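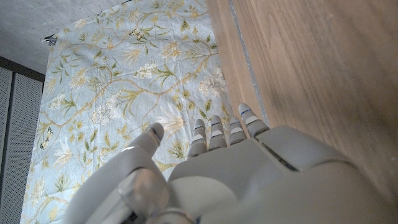 Why do you iron a cloth that you will only fold again?

Because my mother ironed it, and because the flowers look better when they are flat.

That was what I answered to the woman from the flat below, and she laughed and sat down on the box of plates. It was the last week in the house at Stostside. She had come up to return a baking tin, and she stayed the whole afternoon, as she always did when she came to return something.

The cloth was pale blue. It had branches on it, in a colour like weak tea, and green leaves, and yellow flowers with many thin points. I had never found out the name of these flowers. My mother said they were from Canness, where she was born, and that they grew behind the railway station. My aunt said that nothing grew behind the railway station in Canness except nettles, and that the cloth was bought at Barros, the big shop, in the winter sale. They had this quarrel at every birthday. Both of them were very happy in it.

"You must decide," said the woman from below. "Do you take it with you or not?"

I said that I did not know. My new flat had a small round table, and the cloth was made for a long one. In my mother's time we were 11 persons at the table in October, when the plums were finished and the family came to eat the last of them. Somebody always had to sit at the corner, with the leg of the table between the knees. Usually it was me.

"You could cut it," she said.

I put the iron down.

"I only say that you could. You would have a smaller one for the table and something left for a cushion."

I did not answer. I went along one of the branches with my finger, as I did when I was a child and the grown people talked too long. There was a game I had made for myself. You began at the side where the father sat, and you had to arrive at the side where the mother sat without lifting the finger. You were allowed to pass over a leaf, but a flower was forbidden — if you touched a flower, you went back to the beginning. I remember that I won only once, during a conversation about the price of a roof. The roof cost 3,616, and my uncle said this number so many times that I still have it in my head, while I have forgotten his telephone number and the colour of his eyes.

"What are you doing?" she asked.

I explained the game to her. She pulled the box of plates nearer and tried it from her side. She was bad at it. She touched a flower almost immediately and pretended that it was a leaf.

"It is yellow," I said.

"It is a yellow leaf. There are such leaves."

We played until the light from the window became low and I had to switch on the lamp. The iron was cold by then. My tea was cold also. She told me that in her family they had only one good cloth, a white one, and that it was so good that it was never put on the table. It lay in a drawer for the whole of her childhood. When her grandmother died, they opened it out and there were brown lines in every fold, and these lines did not go away in any wash.

"So you see," she said. "Fold it in another place each time. Or do not fold it at all."

"How can I carry it, if I do not fold it?"

She thought about this. Then she went down to her flat, in her slippers, and I heard her moving something heavy. After 15 minutes she was back with a long tube of strong cardboard. There was a label on it with the word Terora, and under it the address of her son. A map had been sent to him in it, she said, and he had never hung the map up.

We rolled the cloth together. She held the one end and I turned the other, and twice we had to begin again as it was running away to the left. When it was inside the tube, she put the lid on and knocked on it with her hand, like on a door.

"And on the round table?" she said.

"It will hang down to the floor."

"Then let it hang down. You can keep your shoes under it."

She took the baking tin again when she left. I noticed it only in the evening, when I was closing the kitchen boxes and there was a space where the tin should be. I went down the stairs to ask for it, and she already had the plum jam on the table, and two spoons.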